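July 6, 2023 – Noltville, showroom floor

Second day in the bathroom showroom and we're finally getting somewhere! We closed out at 2,896 episodes total, so Gramuvlow gets its first proper batch tonight (I promised Koen Baert 2,000 and he didn't believe me, ha).

Things to fix before tomorrow: the left wrist cube on my set keeps working loose, so I retightened it twice and threw out the 11 takes in between. Glossy floor is a pain too – the ceiling lights bounce right off it and tracking gets jumpy when I lean over the tub. Try a lower exposure first, then maybe kill one row of lights.
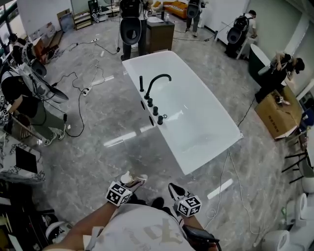 Also, we need to spread out more. With this many rigs going at once we keep drifting into each other's views, and I'm forever stepping over cables. Koen wants another 1,000 with everyone starting from a different spot, which I'm all for. Pawlak scripts are still on the old task names, ask him to rename before upload.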